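Ticket 2433 – Hand loses connection during box reach
Project: Skiseck arm, shared workshop
Opened: July 30, 2019
Status: Closed, with one item to watch
Priority: 4

Problem
Hand stops responding partway through a reach. Arm joints keep tracking, fingers stay in whatever position they were in last. Controller log shows "hand node timeout 400 ms" and then nothing from the hand until the node is restarted by hand. Started after the bench was moved to the carpeted side. Did not happen once in March, when everything ran off the old bench.

Setup
Control software is Trunia on the laptop, hand firmware is Zasteo, no changes to either since the last closed ticket. Laptop talks to the arm over Wi-Fi. Hand data goes down the arm on its own cable. Test routine is the usual one: reach to the front of an open carton, hold, close fingers, back off.

Log

1. Restarted hand node and ran the routine. Dropped out on the third reach.

2. Suspected the wireless link. Changed channel to 11 and ran again. Timeout message came up less often but the hand still stopped. Left it on channel 11 anyway.

3. Swapped the power strip for a known good one. No difference.

4. Ran with the arm parked and only the fingers moving. No dropouts at all. Ran with the arm moving and the fingers idle. Dropped out near full reach. That points to the cable and not the network. 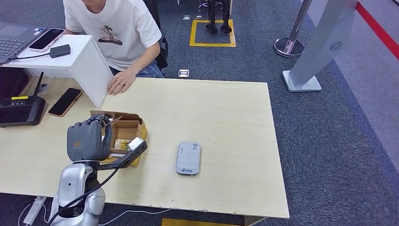 Hand at the front edge of the carton. Note the loop in the black cable near the wrist.

5. Unplugged the cable at the wrist end and checked the connector. One pin was pushed back slightly. Straightened it and reseated the plug. Better, but wiggling the cable by hand still brought the fault back.

6. Replaced the cable with the spare from the Asante parts drawer. Left extra slack at the wrist and put a tie further down the forearm so the plug takes no load. Ran the full routine for the rest of the evening with no timeouts.

Cause
Damaged pin and strain on the plug at the wrist. The old bench sat closer, so the arm never had to stretch as far – most likely why it didn't show up earlier.

Fix
New cable, more slack, tie on the forearm. Old cable is tagged and in the scrap bin. Please don't put it back in the drawer.

Still to watch
Arm status was slow to refresh on the laptop a couple of times, even with the new cable. Could be the Wi-Fi. If it gets worse, open a new ticket and attach the controller log – don't reopen this one.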